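Software Engineer, Perception and Grasp Planning
Findum, Pravard office. Full time, on site, start in May.

We write the software that lets robot arms pick and place electronics for repair shops. The controls team is small and reports to Oksana Hrynyshyn.

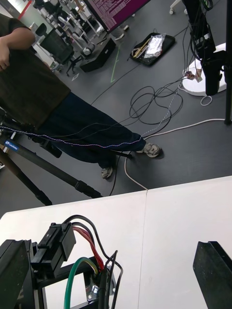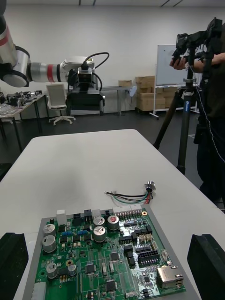
The job is mainly the planner: taking wrist camera input, estimating part pose and choosing a grasp inside a 70 ms budget. You will also maintain our calibration tools and the replay suite, now 827 recorded picks. Circuit boards are the hard case. Capacitors stand up at different heights between the chips, and a grasp that clears one can hit the next. Loose wires next to a board still confuse our segmentation, and fixing that will be your first project.

You need solid C++ and Python, working knowledge of camera geometry, and time spent debugging on real hardware. ROS 2 is useful but not required.

Send a resume and a code sample to Rostyslav Tkachuk, hiring desk, Findum. No cover letter needed.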